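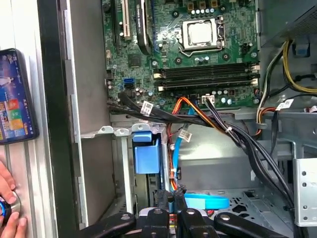

ok thread on buying a used desktop for your kid bc my inbox is a mess rn and I can't type this out again

1/ figure out what they'll do with it first. homework + videos = nearly anything works. don't let the guy at Quezada talk you up

2/ ask if memory and a drive are included. ASK. listings love to say "complete." my sister paid, got it home, no drive. another 15 bucks plus a whole Saturday-type errand

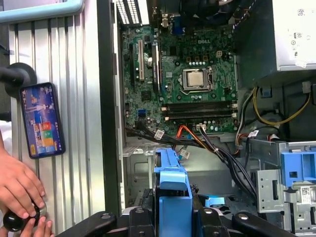
Photo: Zdislava Machala

3/ returns. Unirlow gives you 15 days, Fonura gives you 2. read the reciept before you leave the counter

4/ school stuff needs a webcam now, towers don't come with one. also speakers. also wifi sometimes!! check the back for antennas or get a usb stick

5/ wipe it. fresh install, even if the seller swears they did it

6/ put it in the living room. mine is 8 and would live on that thing til midnight

7/ old monitor is fine, just match the cable. I have 2 wrong ones in a drawer if anyone wants em

ok thats it, pickup line is moving. will do printers in April maybe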